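Open day at the Anditz works, Tralau Road

I'd been told by two different people that the Anditz open day was worth the drive, and I've been told that about a lot of open days. It was a Saturday, the gates opened at nine, and by twenty past I had a lanyard, a tote bag and a brochure with the word "solutions" on the cover four times over. Parking was fine. The sausage sizzle hadn't started.

For those who don't follow this stuff, Anditz makes fit-out for small workshops and packing rooms: wall lining, benches, bins, trays, the lot. The range they were pushing is called Flistex. The claim is that a bare shed bay can be turned into a clean, bright room in 7 days with a crew of two. I run a small packing business out of a leased unit with walls the colour of old tea, so I went in as a genuine customer, if a grumpy one.

They start you in the showroom, a string of demonstration rooms named after somebody's old clients. The big one is Ondrejka. You get a talk of 27 minutes (it's printed on the program) and then you're free to poke at things.

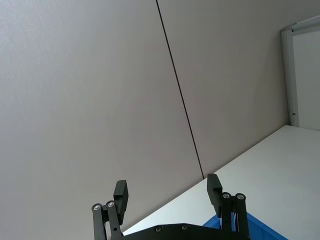 Wall lining is what I went to look at, and the guide was keen to steer us towards the benches. I've hung enough panel to know where the money goes, and it goes into the joins. Any panel looks good in the middle. In this room the lining is a pale grey, matte, with a faint warmth to it that's kinder on the eyes than hospital white, and where two panels meet there's a thin dark line left showing. I asked whether the gap gets a cover strip or a bead of sealant, and was told it was "a design feature". Maybe so. In my unit a design feature like that would be full of cardboard dust by Easter, and I'd want to see the same wall after a couple of years of real work before paying for it. The finish itself I liked. No marks on it anywhere, though of course there wouldn't be on an open day.

I also asked what happens when you want to hang something. There wasn't a hook, a shelf or a clipboard on the stretch of wall I was looking at, and in a working packing room that lasts until morning tea. The guide said fixings were "fully supported" and gave me a page number. The page had a picture of a fixing. No load rating.

The table was white as well. I have nothing against white tops, you can find a dropped screw on them, but they show every smear of tape glue and every pen mark, and I wasn't convinced by the line that it all comes off with warm water. I asked for a cloth and a texta to try it on a sample. They had samples but they'd rather I didn't. 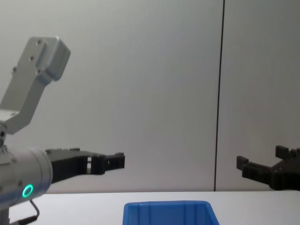 Bins and trays

On to the plastic. The blue is a good choice, I'll give them that. Against a white top you can see it from the door, and a bin you can see gets put back where it belongs. We've used grey ones for years and they vanish.

What I couldn't get was a straight answer on nesting. The brochure says the bins and trays share a footprint, the price list has them under separate headings, and the fellow on the sales desk thought it depended on the year. The warranty is 7 years on the wall panels and 2 on the plastics, so somebody at Anditz has an opinion about which will last. I'd have thought it was the plastics that cop the knocks.

Trays are the part I might buy. For small orders a tray in the middle of the table makes more sense than a deep bin, you're not fishing around in the bottom for the last sachet. I'd still want to put one under a full load of jars and carry it across a car park before ordering a stack.
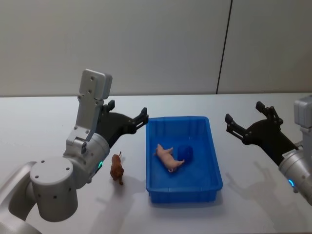 Vojtěch Kováčik reckoned I was being too hard on them, and that a tray only has to survive the bench, never the car park, if the room is laid out properly in the first place. His own place went over to trays last winter and he hasn't gone back to bins for anything smaller than a shoebox. Fair enough – though he did admit they'd bought theirs second-hand, from a different maker, and paid a good deal less.

The sausage sizzle was going by the time we came out, and the onions were better than the brochure. I have a quote coming for trays and one wall. If it arrives with a load rating on it I'll write again.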